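Projects > Plumavden > Records > README

3 min read

# Plumavden Office Noise Survey: Data Card

## Summary

The Plumavden Office Noise Survey records sound levels in shared workplaces during ordinary working hours. It was compiled by Ullance for use in building management and in teaching. The current release covers 30 offices, each measured on 2 working days.

## Contents

The records are held in two tables. The first, `levels.csv`, gives one sound reading per minute for each meter. The second, `rooms.csv`, gives the floor area, the ceiling type, the floor covering and the number of desks in each office. The two tables are joined by the column `room_id`.

Readings are given in decibels, A-weighted. Missing readings are left blank and must not be read as zero.

## Method

Meters were placed at seated ear height, away from walls and windows. Each meter was checked against a reference tone before and after use. Offices were asked to keep to their normal routine, and no recordings of speech were made or stored.

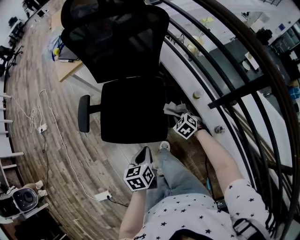
A comment received from Karagiannis on the draft of this card held that minute averages hide the short, sharp sounds staff complain of most, such as a door closing or a phone ringing, and asked that peak values be published as well. The request has been accepted. Peak values appear in the column `peak_db` for all offices measured after January. Earlier offices do not have this column filled.

## Known Limits

Offices joined the survey by their own choice, and quiet workplaces may be over-represented. Call centers were excluded. In 7 offices the ventilation could not be switched off for the background reading; these are marked `vent_on` and should be treated separately when background levels are compared.

## Use and Access

The tables may be used for study and for internal planning. They are not suitable for judging whether an employer meets legal noise limits. Copies are available through the Retetti archive on written request, and a reply is normally sent within 30 days. Errors should be reported to the same address, with the room number and the time of the reading.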